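Perkedton Neighbors Help Board
Kitchen & Home

Stain rings on a speckled countertop — is this fixable?

Asked September 9, 2021

Hi all, I hope this is the right section. We moved into a rental over by Skellano Park in February and I have been having a slow argument with the kitchen counters ever since. They're a beige speckled kind, and the landlord doesn't know what they're made of (he guessed two different things in one phone call). I drink a lot of tea, I set mugs down without thinking, and now there are faint brown rings near the kettle that won't budge. Dish soap did nothing. I tried a paste of baking soda and water and left it for 10 minutes, and the rings got lighter but they didn't go away.
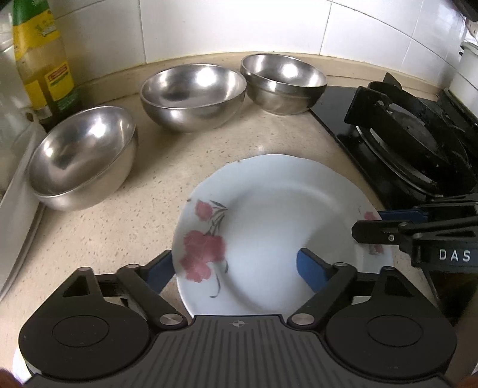

The corner by the tiles, with one of our everyday plates.

What I'd love to know is whether I can leave the paste on longer without dulling the surface, and whether vinegar is safe. My sister-in-law swears by vinegar for everything, but she has also ruined a coffee table with it. Someone at work quoted me $1790 to replace the whole run, and that's not happening in a place I don't own!

3 answers

Answer from a longtime member (748 helpful votes)

Oh, I feel for you, I had the very same rings in my last place. First things first, please hold off on the vinegar until you know what you've got. If it's any kind of natural stone, or a man-made one with marble chips in it, vinegar can etch it and then you'll have a dull spot shaped like your rag. Drip a little water somewhere out of the way and go fold some laundry. If the spot has darkened when you come back, the surface is soaking it up and may need sealing. If the water just sits there, you could well have a laminate or a solid surface, and tea usually comes off those with patience.

For the paste, here's how I do it:

1. Mix baking soda with just enough water that it spreads like frosting. I use a stainless steel mixing bowl, mostly because it rinses out so easily afterward.

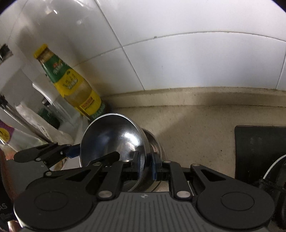 2. Spread it over the ring and lay plastic wrap on top so it stays damp. Half an hour is plenty for the first go.

3. Wipe with a soft cloth, never the green scrubby side of a sponge, then rinse twice and dry. Baking soda leaves a chalky haze if you get lazy with the rinsing — ask me how I know.

It took me 4 rounds over a weekend, but mine had been there for years.

Answer from a neighbor on Toma Street

Just get the Jokus cream cleaner from the hardware store. Worked on mine. Test a corner first.

Answer from a former cleaner

I agree with the first answer nearly all the way, though I'd go gently on the number of rounds, as even baking soda can take the shine off a glossy finish if you rub hard. Let it sit and do the work for you. And when you wash up, dry the bottoms of your bowls and pans before you put them down. Hard water around Perkedton leaves white marks that get mistaken for damage all the time.
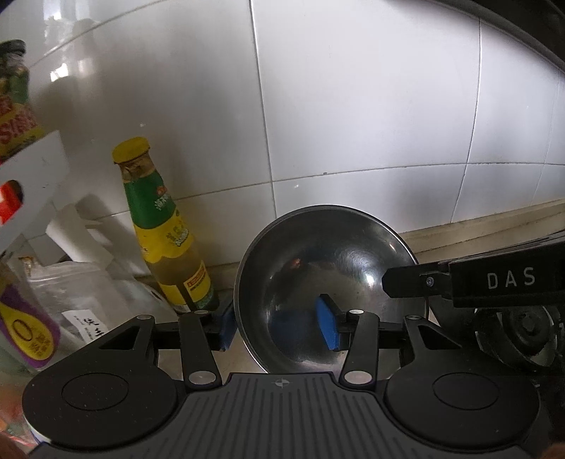 Stainless bowl, nice and shiny inside.

I'd also write to your landlord now, before you try anything stronger, so there's a note of it if the deposit ever comes up. And a cork coaster by the kettle! I keep a whole stack there and still miss it half the time.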